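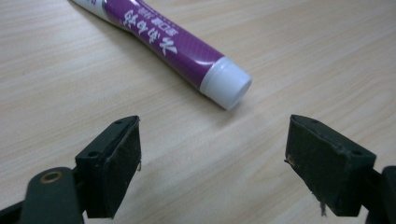 How often should the first aid cabinets be checked?
Once a month for contents and once a year, in January, for the cabinet itself, including the fixings and the sign.

First aid cabinet inspection, Ilholm site
Date of inspection: August 30, 2022
Areas covered: Henura workshop, Maltinell store, front office, loading bay
Result: passed with comments, 3 items open

1. Location and access

1.1 Cabinet mounted at the height shown on the site plan. OK
1.2 Path to cabinet clear. Not OK in the loading bay
Comment: Two stacked pallets stood in front of the door, which opened halfway. Moved during the inspection. The floor marking has worn off and needs repainting before this item can be closed.
1.3 Sign visible from the main aisle. OK
1.4 Cabinet unlocked during working hours. OK
Comment: The front office cabinet has a key in the lock. Remove the key and keep it with the site keys.

2. Contents, dressings

2.1 Adhesive bandages, assorted sizes, box at least half full. OK
2.2 Sterile gauze pads, 12 per cabinet. Not OK in the Henura workshop
Comment: One wrapper torn along the seam. Pad discarded and replaced from stock.
2.3 Roller bandages, sealed. OK
2.4 Adhesive tape, one full roll. OK
Comment: The roll in the Maltinell store is sticky at the edges but still usable. Check again next month.

3. Contents, creams and liquids

3.1 All tubes and bottles carry a readable expiration date. OK
Comment: On tubes, look at the crimped end first — the date is often pressed into it and hard to see under the cabinet light.
3.2 Nothing past its date. Not OK in the front office
Comment: One bottle of eyewash expired. Removed, replacement ordered from Hjaltested. Until it arrives, the nearest eyewash is in the Henura workshop. A note to that effect is taped inside the door.
3.3 Caps closed, no leaks or residue on the shelf. OK
3.4 No personal medicine stored in the cabinet. OK

4. Tools and protection

4.1 Disposable gloves, 20 per cabinet, two sizes. OK
4.2 Scissors present, blades clean and free of rust. OK
4.3 Tweezers present. OK
4.4 Instant cold packs, inner bag intact. OK
Comment: Do not squeeze the pack to test it. Inspect by eye only.

5. Records

5.1 Contents list posted inside the door. OK
Comment: The list in the loading bay is the older version with 13 lines. It matches the current list except for the eyewash entry. Replace at the next check.
5.2 Use log present, with a pen. OK
5.3 Items used since the last inspection have been restocked. OK

Open items

Loading bay: repaint floor marking (1.2)
Front office: fit replacement eyewash and take down the note (3.2)
Loading bay: post current contents list (5.1)

Keep this sheet in the site safety binder, behind the previous one.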